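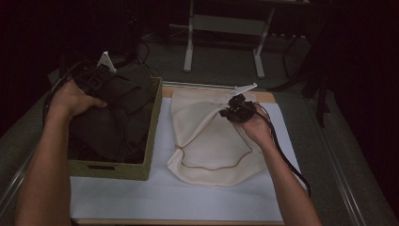

Planning a Home Folding Setup Without Overspending
By Lotte Vanhove

Every January I sit down with a notebook and work out what the workroom is going to cost me for the year, and for the last couple of years the longest list has been the one for the laundry robot. Several of you wrote in after the Follthorpe open house asking what to buy first, so I have cleaned up my list a little and put it here. Take what suits you and leave the rest – my room is small and yours may be nothing like it.

Start with the table, please

I know, I know, you want to start with the grippers. So did I! But a table that wobbles will spoil everything you put on it, and a good one will still be there when the first set of tools has been replaced. Look for metal rails along the sides if you can find them secondhand, because clamps hold on them nicely. A plain board on top with a white sheet over it makes a fine surface, and the sheet can go in the wash.

Measure the reach before you order anything. Lay a towel out flat, add a box beside it, and then leave 10 inches free all the way around. If your elbows are bumping into things, the table is too small.

Hand-held grippers before arms

If you plan to teach the thing by showing it how, you can do months of useful work with a pair of hand-held grippers and put off the arm until you know what you want from it. I paid 387 dollars for my first Leemans pair, cables included, and that was the best money I spent all year. Buy two of the same model. I tried mixing a Leemans with a Pirnach and spent a whole evening swapping mounts back and forth.

Put 30 dollars aside for spare fingertips and small screws. Screws roll under the dryer and are never seen again.

Try them on the cloth you have at home

Shops like to demonstrate on a stiff cotton napkin, and any gripper looks clever with a stiff cotton napkin. Bring your own things in a bag – something thin, something thick, and something with a bit of spring to it. Sports mesh and other spongy fabrics are a good test, as there is more to squeeze at a fold than you would expect.

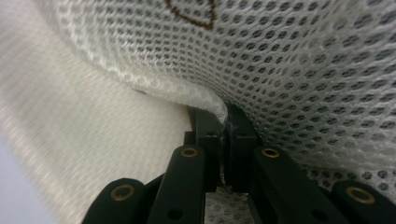

Black jaws closed on a fold of white mesh.

While you're there, look at the joints in the fingers, wiggle each one, and ask whether the pivots can be bought separately. At Rarkside they sold me a bag of them over the counter. Other places will want you to send the whole tool back.

Boxes, cloths and other cheap things

Shallow boxes with straight sides are easier to work into than deep hampers, and a cutout handle saves your fingers when you're carrying three at once. Eight is plenty. For practice cloths, go through the rag bag first and choose some dark and some light, with a few that have a colored trim or a line of stitching, so you can tell at a glance which way up they are.

Cables want a line in the budget too. Get them longer than you think, and try them with your arms stretched right out over the table before you throw away the receipt.

What I would put off

The second camera, the fancy lamp and the matching stands can all wait until summer. I bought my stands early and ended up hanging coats on them until April.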